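Leave the Fruit Out

Most of the fruit that gets thrown away in Kernville was never looked at after the day it was bought. It goes from the store to the crisper drawer in the same plastic bag, and the next time anyone opens that bag there is juice in the bottom of it.

I think fruit belongs on the table, out of the bag and spread apart. I don't mean the big bowl, either. A bowl hides almost as much as a drawer does. The peaches on top get eaten and the ones underneath take the weight of everything else. By Monday there is a soft brown spot on the bottom one, and the peach next to it is starting to go.

What I do is roll out plain brown paper at one end of the kitchen table and set the fruit down on it with some space between the pieces. Paper is cheap, it shows a leak right away, and when it gets stained I tear it off and put down more. Every morning I pick up whatever feels ready and that gets eaten first. Checking takes less time than making toast.

People tell me this takes up room. It does. My table seats 4 and I have given up the space of 2 plates. We eat at the other end. When company comes, the fruit moves to the counter for the evening.

The other complaint is fruit flies. I had them when I used a bowl and I have had fewer since, though I also take the scraps out every night now, and I can't say which one did it.

I would go further and say we should stop buying fruit by the bag. The bagged peaches at the Rajput market cost less per pound, and I used to buy them every week. Then I started writing down what I threw out. In 7 days I threw out more than a third of a bag. The loose ones cost more at the register and I eat all of them. Buying loose also means buying mixed. A plum, a banana and a peach don't get ripe on the same schedule, so there is usually something ready and something that can wait.

Bananas should sit a little apart if you want the rest to last. Put one close to a hard peach if you are in a hurry.

Some things do go in the refrigerator. Berries, grapes, anything already cut. A plum that is ripe when you are leaving town for the weekend should go in too. I am talking about the everyday fruit that comes home firm and needs a few days where you can see it.
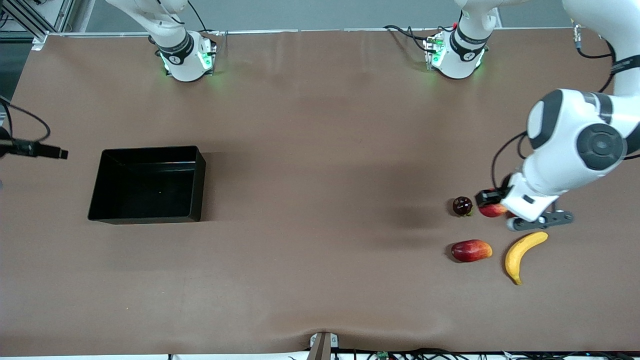

Nafula Mollel
Home and kitchen columnist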